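Samwood Planner Guide
Section 6: Setting up the drawer task in simulation

By now you should have the Hollilus kitchen loaded and the arm answering to the jog keys. If the arm still drifts when you let go of a key, please go back to Section 5 and redo the joint limits, and don't feel bad about it, it happens to most of us the first time through! The steps below get the planner working around an open drawer, a fussier job than open counter space and well worth taking slowly.

1. Open the Scene panel and choose Drawer, then Open. Leave the physics paused for now.

2. Switch to the wrist view and turn on Collision Shapes. Each wall of the drawer should get its own outline. If you see one solid block filling the whole drawer, choose Split Shapes and reload the scene.

3. Set Wall Clearance to 7 millimeters. You can bring it down later, once you trust your setup.

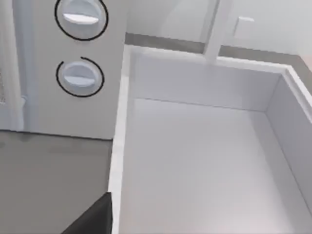 4. Under Planner, pick Papadakis Sampler and set the sample limit to 1,000. Smaller limits do work in open space, but the planner tends to give up early when a finger has to come over a rim and down again.

5. Press Plan, and watch the ghost arm play the path from start to finish before you press Run.

Note: The round control knobs are separate bodies with joints of their own. For this task, tick Lock Joints beside each one, so that a passing finger can't turn a knob and leave you puzzling over a changed scene file.

Caution: Never send a path to a real arm straight from this section. Clearances here are measured against the model, and your own cabinet will differ from it. Work through the Drondbridge calibration in Section 7 first, please, even if you're in a hurry.

If planning stops with message 1093, the start pose is touching a wall. Jog the gripper straight up until the red outline clears, save the new start pose, and press Plan again. The old path stays in the History list until you delete it.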